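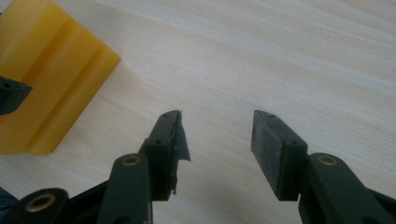 Pale timber top with fine straight grain.

Bernton Bench Top, 35 mm

The Bernton is a solid timber bench top for workshops, craft rooms and home offices. It is sold as a top only, so you can fit it to a frame you already own or to one of our Grodeck steel frames. The timber is light in colour when new and will darken a little over the years, faster if it sits near a window.

Each top is made from full-length staves glued edge to edge. There are no finger joints on the upper face. Small pin knots are allowed on the underside and we do not fill them unless they go right through. Colour varies from one stave to the next, and two tops ordered together may not match exactly. If you are joining tops in an L shape, say so in the order notes and we will pick a pair that sit well side by side.

Specifications

Thickness: 35 mm
Edges: 3 mm round on the upper edge, square below
Finish: unfinished, or two coats of Kamata hardwax oil (clear matt)
Use: indoors only

Sizes

The top comes in three stock sizes. Depth is the same on all of them, and the length can be cut down at the warehouse before it leaves. We charge for one cut and the second is free. Offcuts go with the order if you ask for them, otherwise they stay here and get used for samples.

We can also cut notches for pipes and window frames. Send a sketch with measurements in millimetres. Please measure from the left-hand end as you stand in front of the bench, as sketches with no starting point are the main cause of delays.

Fixing

Timber moves across the grain with the seasons, so the top must not be screwed down hard along both long edges. Fix the front edge firmly and use slotted brackets at the back. The Grodeck frame already has slots in the rear rail. If your frame has round holes only, open them out to 10 mm and use a wide washer. Drill pilot holes first and keep the screws short enough that they stop well below the surface.

Leave a small gap if the back of the bench meets a wall. A bead of silicone there will tear in the first dry summer - a loose timber cover strip does the job better.

Unfinished tops should be oiled on both faces and all four edges within a week of unwrapping. If only the upper face is done, the board can cup. Store it flat on battens until then, never leaning in a corner.

Care

Wipe up spills as they happen and use a damp cloth with a little dish soap for general cleaning. Avoid bleach and scouring pads. Mugs straight from the kettle may leave a white ring in an oiled finish. Most rings come out with a light sand along the grain and a fresh wipe of oil. Let each coat dry overnight.

For heavy work such as hammering or gluing, cover the area with a sheet of hardboard. The Tornari bench mat also fits, but take it up now and then or the timber under it will stay a lighter colour than the rest.

Delivery and returns

Tops are sent flat, wrapped in cardboard with corner guards. Delivery is to the kerb and it takes two people to carry one inside. Check the corners before you sign, and note any damage on the driver's copy.

Uncut, unoiled tops may be returned within 90 days in their original wrapping. Cut or notched tops can't be returned unless there is a fault in the timber or the gluing.

Samples of both finishes are available by post at no charge. For custom lengths and trade orders, contact Rajeshwari Pillai at the warehouse counter and quote item 254.

Page updated 12/9/18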